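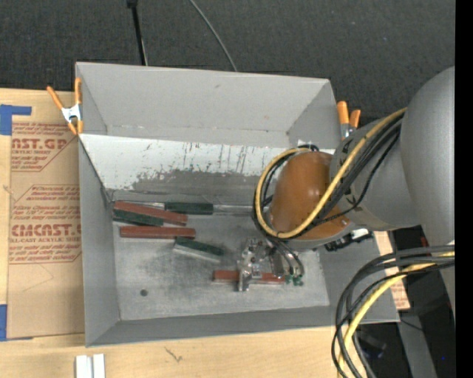 Will switching to a "compostable" coffee cup keep it out of landfill?

In most of the towns we looked at, it won't, unless the cup goes into a collection that says in writing that it takes them.

MEDIA RELEASE
For immediate use

Takeaway cup claims don't survive a phone call, says Pesonen review

Café owners are paying extra for cups labelled compostable and passing the cost on to customers, with very little to show where the cups end up, according to a review released Thursday by consumer research group Pesonen.

The review, titled Where Does the Cup Go?, looked at 81 cafés and bakeries selling hot drinks in cups described on the cup, the counter or the menu board as compostable, biodegradable or "earth friendly". Staff were asked a simple thing: what happens to the cup after it goes in the bin?

At 12 of them, someone could name the company that collected the cups and the site that received them. At two, the site confirmed it.

"I started out wanting to like these cups," said Brândușa Chiriac, who led the review. "I buy them myself. But if you put a leaf on something and charge me extra for it, I'd like to hear where it's going, and what I mostly heard was that it breaks down. Breaks down where? In whose pile?"

Ms Chiriac said the review did not test whether the cups were capable of composting, and she was wary of suppliers using that as a way out.

"They'll send you a certificate. Fine. The certificate says the cup will compost in a commercial facility under set conditions. It says nothing about the bin outside the bakery, which goes in the same truck as the nappies and the chip packets."

The review is also cool on the word "biodegradable", which appeared on cups, lids, stirrers and, at one bakery, a laminated sign. Pesonen found no café that could say what the term meant or how long the process was supposed to take. Several owners said they had taken the wording straight from the supplier's catalogue and had never been asked about it.

Two suppliers named most often by café owners, Tuson and Gisumier, were sent the same list of questions in May. Tuson replied with a brochure. Gisumier said its cups were "designed with end of life in mind" and that disposal was a matter for the customer. Asked which customer it meant, the café or the person drinking the coffee, the company did not answer.

A third supplier, Sitard, gave a fuller reply. It said it would drop the leaf symbol from its cups in areas without a collection service and print disposal instructions under the rim. Pesonen welcomes the commitment and will believe it when the cups turn up. No start date was given.

Reusable cup schemes get no free pass in the review either. Some of the cafés visited had tried one, and most had let it lapse within 12 months. Owners described cups that never came back, arguments over deposits and a shortage of space beside the dishwasher. Where a scheme was still running, it tended to be in a workplace or on a campus, where the same people came in every morning.

"Everyone loves a swap-a-cup launch," Ms Chiriac said. "I'd sooner see the numbers from the second winter."

Pesonen is asking suppliers to stop printing compostable claims on cups sold into areas with no matching collection, and asking councils to publish a plain list of what their organics service accepts, cups and lids included. Some councils already do this well. Others have a page that says "check with your café", while the café says to check with the council.

For anyone standing at the counter tomorrow, the advice is dull. Drink in if there's time. Bring a cup if you'll remember it. If the café says its cups are composted, ask who picks them up — and don't be put off by a shrug.

The full review, including the questions sent to suppliers and the replies received, is available from Pesonen on request.

Brândușa Chiriac is available for interview after 10 am. Please note the diacritics in her name when quoting.

Media contact: Pesonen press desk

ENDS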